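Sorting Out the Study Table

May 3, 2018

I've been meaning to write this one up since January, when the heat finally drove me indoors and I had to face the table in our back room. It does for homework, bills, mending and the odd game of cards, and by the end of the school holidays you could barely find a spot to put your cuppa down!

Start with the cloth. I love a cloth on a work table because it's kinder on your elbows and saves the timber underneath, but it does creep about, especially once people start leaning on it.

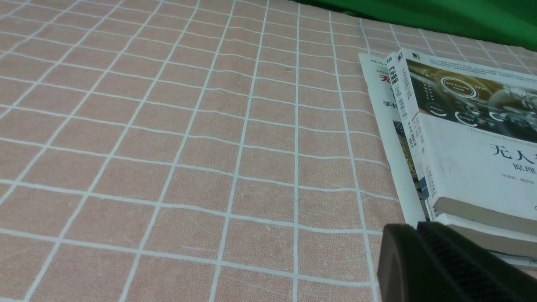 Books are the best weights you already own, and heavy textbooks are better than any clip I've bought (the Drakico ones pinged off within a week). Put them down near one side, covers up, and smooth the cloth away from them with the flat of your hand. A checked pattern like my pink one is handy, as the white lines go wavy wherever there's still a wrinkle to chase. If it's stubborn, a warm iron over a tea towel will fix it in 15 minutes, and that includes the time spent looking for the tea towel. The driverless car book stays out for whoever's reading it, and everything else goes back on the Selen shelf at night.

Now, power. I used to have chargers trailing off to three different walls, and somebody's foot found every one of them sooner or later.
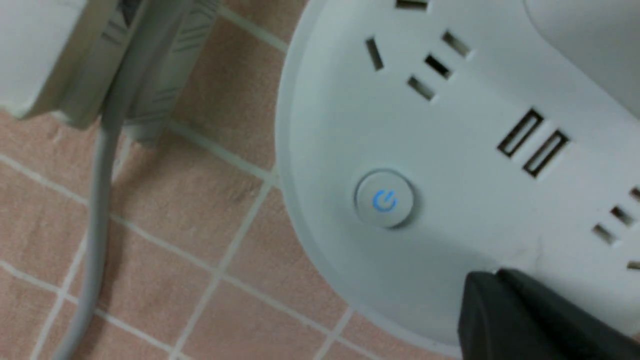

Bringing the charging together on one strip down on the tiles has been a lovely change, though do pick your spot before you plug anything in, well out of the walkway and nowhere near the drinks. I like a strip with USB ports beside the ordinary sockets, so the phones don't hog the room you need for a lamp. A button with a light in it is worth having too, and the little blue glow is easy to spot from the doorway when you're doing your last lap of the house. Dust it with a dry cloth, switched off and unplugged at the wall, and never run one strip off another, please!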